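Tote bag

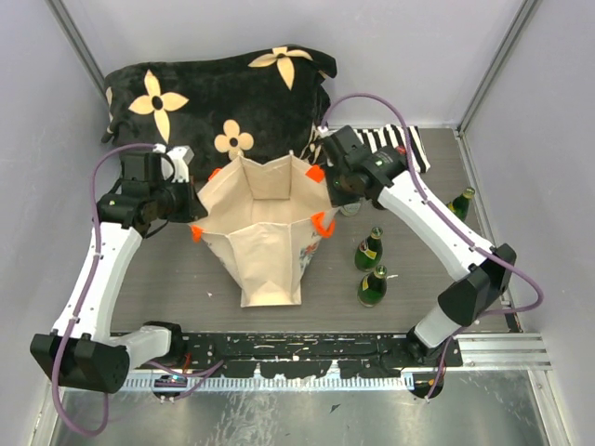
A cream-coloured tote bag with orange handles, standing open on a grey tabletop

A tote bag is a large, open-topped bag with handles, used for carrying shopping, books, clothes and other everyday goods. It usually has no fastening, or only a single button or press stud at the top. The word "tote" comes from an older verb meaning to carry. Tote bags are made in cotton canvas, jute, paper, leather and many man-made cloths, and range from thin giveaway bags to heavy ones meant to last for years.

Construction

The simplest tote is a flat bag, made from two panels sewn together along the sides and bottom. A flat bag folds away easily but will not stand up by itself, and square goods tend to pull it out of shape. A bag with a gusset has extra material let into the sides, the base or both, which gives it depth. Where the base is squared off, boxes and tins can be stood upright inside it.

Handles are the part under most strain. On a sewn bag they are commonly stitched down in a square with a cross through it, so that the load is shared over several lines of thread. Short handles are held in the hand, while longer ones go over the shoulder. Some makers fit both. Handles in a strong colour against a plain body are common, and bright orange, red and navy blue are all used with undyed or cream cloth.

The top edge is turned over and hemmed. On stiffer bags a strip of card or webbing may be enclosed in the hem to keep the mouth open.

Materials

Canvas is valued for its strength and can be mended with ordinary needle and thread. It creases when folded and may shrink in the first wash. Paper totes are lighter and hold a sharp fold, but they weaken when damp. Jute is stiff and hard-wearing, although it sheds fibres and is often lined for this reason.

Packing

Heavy goods are placed on the bottom and spread across the full width of the base, with soft or fragile things on top. A bag loaded on one side hangs unevenly and puts most of the weight on one handle. The Griltine, a gusseted canvas tote designed by Nam-gil Byun and sold by the firm Isine, has a sewn line 6 cm below the rim as a filling mark. The first batch was of 2,066 bags, each with a capacity of 15 litres.

Care and storage

Crumbs and grit collect in the bottom seams and are best shaken out with the bag turned inside out. Canvas bags are washed cool and dried flat – tumble drying can set the creases and pull the panels out of line. Paper bags are only wiped with a dry cloth. For storage, gusseted bags are folded along their existing creases, with the base turned up against one side and the handles tucked in.

See also
Basket
Carrier bag
Satchel
Shopping trolley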